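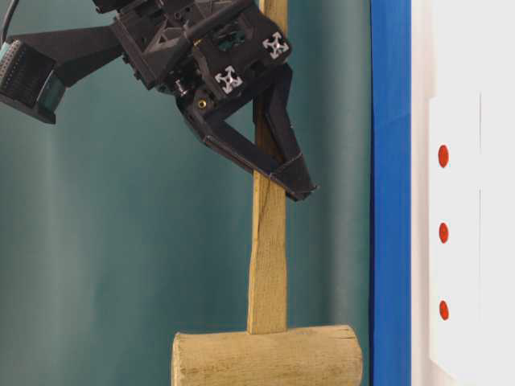 Fig. 3. Mallet, standing upright

Section 4. Setting metal snaps with the Plorex hand set

Read this section through once before you open the snap packet. It covers ring-type and capped snaps in woven cotton, canvas and light denim. Leather and vinyl are covered in Section 5. Prong-less magnetic closures are not supported by this set.

4.1 What you need

Plorex setter and matching base
Snaps, all four parts per closure: cap, socket, stud, post
Awl or 3 mm hole punch
Mallet
Firm, flat surface that does not bounce
Fabric marker that washes out
Interfacing, medium weight
Scrap of the same fabric, same number of layers

CAUTION: Wear eye protection. A post that is struck off center can snap and fly out sideways.

CAUTION: Do not use a steel hammer on the setter. Steel chips the top edge of the tool and voids the warranty.

4.2 Preparing the fabric

1. Fuse interfacing to the wrong side of both pieces where the snaps will sit. Extend it at least 1/2 inch past the snap on every side.

2. Let the fabric cool flat before marking.

3. Fold the placket or flap to its finished thickness and press it.

4. Mark the position of each snap on the top layer. Keep the center of the snap 3/8 inch or more from a folded edge, and farther from a raw one.

5. Close the garment or bag and push a pin straight through each mark to transfer it to the lower layer. Mark where the pin comes out.

Note: Stretch fabrics shift during step 5. Baste the two pieces together along the opening first and remove the basting after marking.

4.3 Making the hole

1. Place the fabric on a cutting mat or a block of end-grain wood.

2. Push the awl through the mark and turn it until the hole just admits the post. With heavy canvas, use the punch.

3. Check the fit. The post should need light finger pressure to pass through. If it drops through under its own weight, the hole is too big and the snap will pull out in use. Patch the area and start again with fresh interfacing.

4.4 Setting the socket side

1. Lay the cap face down in the dished side of the base. The flat side of the base will crush the dome.

2. Lower the fabric over the post, right side toward the cap.

3. Put the socket over the post, with the rolled edge facing up.

4. Stand the setter in the socket. Hold it upright between thumb and two fingers, near the top of the shaft.

5. Strike the setter squarely. Start with two light blows, then check that the socket is level. Finish with one or two firmer blows.

6. Try to turn the socket with your fingers. If it turns, strike once more and test again.

CAUTION: Do not keep striking after the socket stops turning. The cap will flatten and the spring inside the socket may lose its hold.

4.5 Setting the stud side

Repeat 4.4 using the flat side of the base, with the post plate in place of the cap and the stud in place of the socket. The post plate goes on the outside of the lower layer, so that the stud faces the socket when the opening is closed.

Note: Size 300 snaps use the small end of the setter. Size 212 snaps use the large end. The ends are stamped. Using the wrong end leaves a ring mark that cannot be removed.

4.6 Testing

Close and open each snap ten times on the scrap before working on the finished piece. Pull from beside the snap and keep the fabric flat.

Snap will not close: stud is tilted or its top has spread. Remove and replace.
Snap closes but pops open: post too long for the fabric. Add a layer of interfacing or use the short post, part 1051.
Fabric puckers around the cap: hole too small, or fabric caught under the rim.
Cap dented: wrong side of base used, or grit in the dish. Wipe the base with a dry cloth.

4.7 Removing a snap

1. Grip the rim of the socket or stud with end cutters - not the cap.

2. Squeeze in short steps, turning the work each time, until the rim opens.

3. Lift the parts away. Do not reuse any of them.

Replacement posts and bases are listed under Spare Parts at the back of this guide.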